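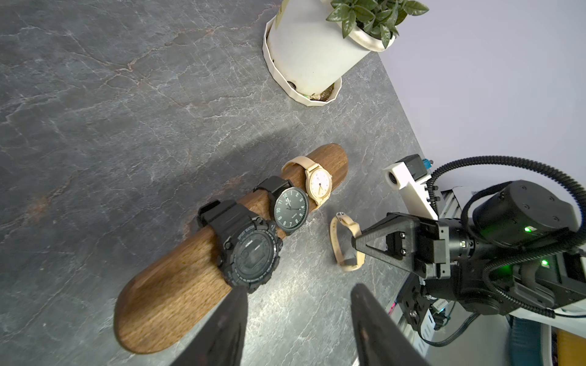

Wrist cam view, watch stand task. Far arm's gripper tip is at the loose beige one's strap.

Search this forum Advanced Go

Strap loops and grasp planning - am I asking too much of the segmenter?

marblehead_bench
Hello all, and sorry in advance for the length. The task is putting watches on a wooden holder with two arms. Mateos is our planner, Gralico does the segmentation, and I'm fond of them both, but the closed strap is giving me grief. Gralico keeps filling in the middle of the loop, so Mateos thinks it has a nice solid lump to grab and plans straight through the hole. I've got 982 labelled stills and the masks still come out like pancakes. The pale veins in the tabletop don't help either - a few of them get coloured in as strap!

Share 2 comments hidden

tinkerpot
Welcome! I'd leave the segmenter alone and fix it in the planner. Fit an oval to the outer edge, pick a point on the band, and close across the thickness. We did that with rubber seals and never looked back.

slow_servo
I disagree with tinkerpot, in the friendliest way. An oval is fine while the strap stands up on its side, but tip it over and your fit is rubbish. Label the hole as its own class. I'd want up to 1,000 more stills, mostly from odd angles.

marblehead_bench
Oh, that's a lovely idea, the hole as a class. My only worry is the grey case back showing inside the loop, which would eat into it. Would you label that as watch or hole?

slow_servo
Watch, every time. If you can't put a finger through it, it isn't a hole.

tinkerpot
Still think that's a lot of labelling for something a bit of geometry would sort out, but I'll happily be proven wrong. Are you running Mateos with the default clearance? It's awfully generous near the other watches.

marblehead_bench
Default, yes. I'll tighten it tonight and start on the hole labels with my cup of tea, and post the masks in this thread once they're trained.

Share (2) Report Reply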